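HOSP 214 Dining Room Operations
Handout 2: Table surfaces, cleaning and layout
Instructor: Ginevra Costa
8/29/19

Read this before lab. Bring the layout worksheet with your section number on it.

Why the table comes first

Guests touch the table before they touch anything else. They rest their arms on it, set down a phone, and look across it while they wait for a menu. A sticky top or a wobbly leg will be noticed before the food arrives. In May we looked at comment cards from the Carbone lunch room, and tables came up more often than the wait for the check.

Types of tops

Solid wood. Heavy, can be sanded and refinished, moves with humidity. Wipe with the grain. Never leave a wet cloth sitting on it.

Veneer. A thin layer of real wood over a core. Looks like solid wood from a distance but can be sanded only lightly, if at all. Watch the edges, where water gets in.

Laminate. Hard and cheap to replace. Heat marks cannot be repaired.

Stone and tile. Cold to the touch and loud. Grout lines need a brush.

Light and dark finishes

Dark tops show dust, crumbs and streaks from the cloth. Light tops show coffee rings, ink and red wine. Neither is easier to keep clean, so plan your wiping around what the finish shows. Under warm bulbs a pale top looks more yellow than it did in the showroom. Ask for a sample and look at it in the room at night.

Cleaning between parties

1. Clear everything, including the salt and pepper.
2. Brush crumbs onto a tray, not the floor.
3. Wipe with cleaner, back to front, overlapping each pass.
4. Wipe the edge and the underside of the lip.
5. Dry with a second cloth.
6. Check chairs and floor, then reset.

Cleaner and sanitizer are two separate products. Sanitizer does not work well on a dirty surface. Follow the contact time on the label, and test the strength with strips at the start of each shift.

Spacing

Leave room for a server to pass behind a seated guest with a tray. For the Bronlow floor plan in your worksheet, the room has 2000 square feet of seating area. The second plan has 3000. Use the same table sizes for both and note where the aisles change.

Corners and openings

Rounded corners are kinder to hips and coats in a narrow aisle. Tables that double as work surfaces may have a round cable opening in the top. Crumbs collect at the rim, so add it to the wiping routine. 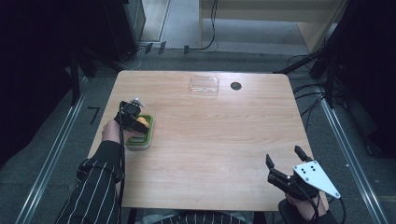
For next time

Read chapter 4 on linens. Dinesh Tomar will cover the lab, and Abla Hakim has the keys to the linen closet. Worksheets go in the tray outside my office before class.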